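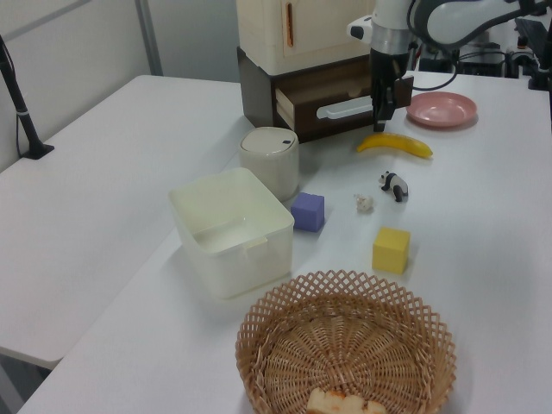
Jultholm returns floor, what the arm did to our shift

benchgirl_61
October 22, 2024

Okay so a few people in the other thread asked how it's going since we got the arm, and my answer got way too long, so it gets its own thread. I work returns at Jultholm. Small housewares and toys mostly, all mixed together, because people will put a plastic plate and a stuffed bear in the same box and send both back. Until May it was all hands. You open it, look it over, put it where it goes, 400 pieces on a good shift.

Now the arm does part of that and I'm on what they call table support. I lay things out, watch, and write down what it got wrong. My wrists feel great! I also talk to fewer people than I have in my whole life, and I was not ready for how much I'd miss the chatter (even the bad jokes).

packmule
Same thing at our place, Wolbridge. They told us "no jobs lost" and that was true, but the shift went from six people to four because they didn't replace the two who left. Count the chairs next spring is all I'm saying.

benchgirl_61
Yeah, I've thought about that. Nobody's been let go here so far. Krisztina Dudás is our lead and she got it in writing that anyone moved off the line keeps their rate, which I give her a lot of credit for. She also pushed to have us trained on it instead of just standing next to it.

The part I like is setting up the table. Drawers are my favorite. A banana is a banana, but a drawer has a handle that might be a bar or might be a hole you hook into, and then there's how far to pull it, and whether something's stacked on top.
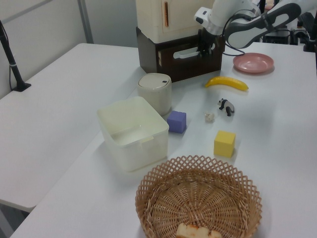
I used to open a drawer without a thought in my head and now I have opinions on drawer handles. My husband has asked me to stop bringing them up at dinner.

tolland_r
I'm going to disagree with packmule a little. I did 2 years at Nägeli on a hand line and my shoulder is shot. If a machine had taken the reaching off me I would've kissed it. The chatter is nice but it doesn't pay for physical therapy.

packmule
Sure, and I'm sorry about the shoulder. But they could've rotated you for free. They always find money for the machine first.

tolland_r
They did rotate us. Every 50 minutes, onto another station with the same reach.

packmule
Ha, okay, fair enough.

sortedlife
Question for OP - do you get any say in what gets logged? We use Jiveck for ours and the form has one box, "failed," so it looks the same whether the arm missed or one of us put the thing in the wrong spot. Guess who gets the talk from the supervisor.

benchgirl_61
Ugh, ours was like that the first month. Krisztina had us write the reason in the notes field every single time, even just "my layout" or "slipped," and then she took the printouts upstairs. We have separate boxes now. I'd start with the notes if I were you, and get the whole shift doing it the same way.

Still no answer on breaks though. The arm doesn't stop for lunch so somebody has to cover it, and we're arguing over that one this week. I'll post when I know more.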